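Fatley Rooftop Weather Network: Frequently Asked Questions

What does the network measure?

Each station records air temperature, humidity, rainfall, wind speed and wind direction. Four of the stations also have a pyranometer for solar radiation. Readings are logged every 10 minutes and sent to our server at Lultergate on the hour.

How many stations are there?

There are 14 at present. The newest is on the library roof at Drevarar and has been reporting since March. Its first two weeks of wind data have been removed from the archive, as the vane was set up facing the wrong way.

Can I use the data in a report or school project?

Yes. There is no charge. Please credit the Fatley Rooftop Weather Network and give the station number. If you are publishing a paper, we would like a copy.

What format do the files come in?

Plain CSV, one file per station per month. Times are in local standard time all year, so add an hour during daylight saving. Missing values are shown as -999. Check for these before you work out an average.

Why don't your rainfall totals match the ones on the news?

The news uses the airport gauge, which is 47 kilometres away and on lower ground. Summer storms are often very local and the two gauges can differ by a lot on the same afternoon.

Is the data checked?

Ourania Kontogiannis looks over each month's files and flags anything that seems out of range. Flagged values stay in the file, with a 1 in the last column. Data from the current month has not been checked and may change.

Why is there a gap in the Kalogeropoulos Hill record?

The logger battery failed over winter and we could not get to the roof until the access ladder was repaired. Nothing was stored during that time, so the gap can't be filled.
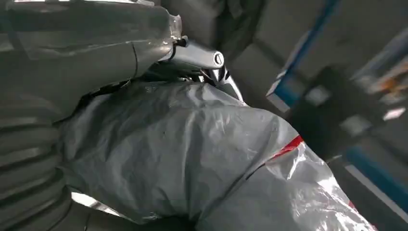
How often are the sensors calibrated?

Temperature and humidity sensors are compared with our reference set once a year. Pyranometers go back to the supplier every second year, and a station can be without solar readings for up to six weeks while that happens.

Can I host a station?

Possibly. We need a flat roof with safe access, no taller buildings close by, and a power point or a sunny spot for a small panel. Write to Athina Moschos at the network office with the street address and a few notes about the roof. We are not adding sites in Lultergate itself, which already has three.

Who do I tell about an error?

Use the contact form and include the station number, the date and the time of the reading.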